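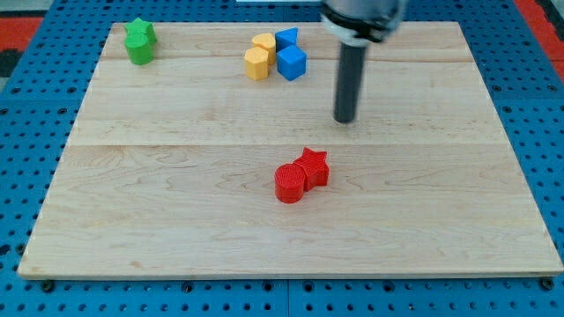

Most of the trouble with telling a robot what to do in plain words comes down to words such as "next to" and "group". The software team at Purnilden has spent 14 months on that problem, using a table-top rig and a set of coloured blocks. The arm carries a plain straight rod, so all it can do to a block is push it. On the maple board the blocks stand sorted by colour, with the red star touching distance from the red cylinder and the yellow pieces hard up against the blue ones. A person would call the yellow and blue blocks two groups. A program that goes by distance alone may well call them one.

Purnilden's planner, Jindurlow, deals with this by keeping colour, shape and position apart until an instruction arrives. It then works out which of them the words refer to, and picks a short push. After each push the camera image is read again and the plan is thrown away and rebuilt, 3 times a second.

The first version planned the whole job in advance. It did well in simulation and badly on the board, where a star turns when it is pushed on one point and a cylinder can roll off line. The team dropped it in November.

Training now draws on around 1000 recorded sessions, each with a typed instruction attached. Labelling them took longer than writing the planner. A separate tool, Tuhumury, replays any session beside the planner's own guesses, and the engineers say they use it more than anything else they have built.

The next version is due to run at a second site, Grornamska, on different lighting and a darker table.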